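Subject: Re: Porneck fingers on soft stuff

On 11 September 2021, the Betthorpe bench wrote:
> Has anyone run the Porneck fingers on bread yet? Ours are
> fine on bottles and murder on buns. We're at 18 N.

18 N is a fine setting for walnuts. We went down to 3 on the left arm, same Uchida controller.
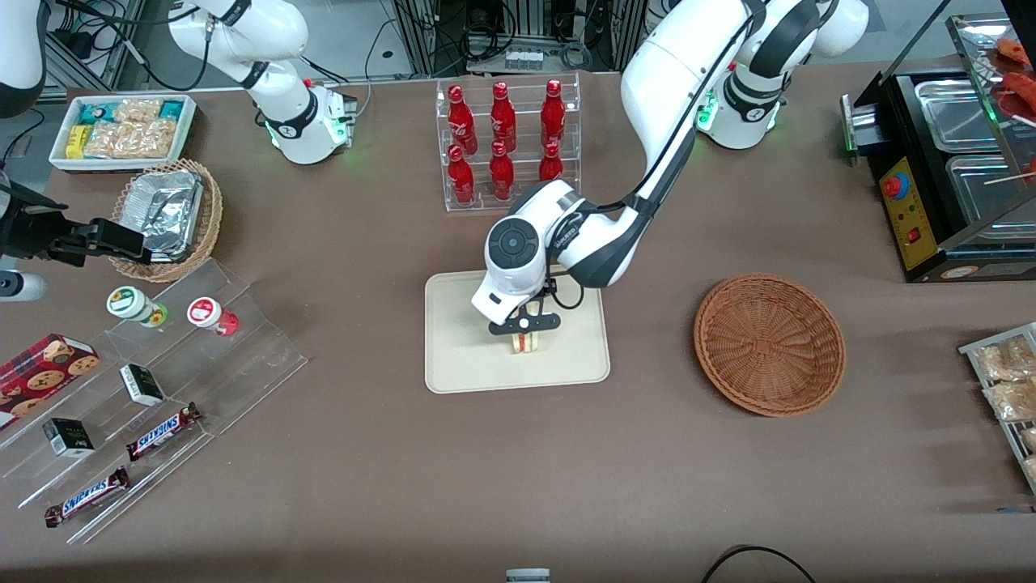 Left gripper with the sandwich, just over the tray.

Foil containers are next, with the right arm. I expect dents. Prerar pads are on order, ticket 3304, and I'll post numbers after 20 picks with each.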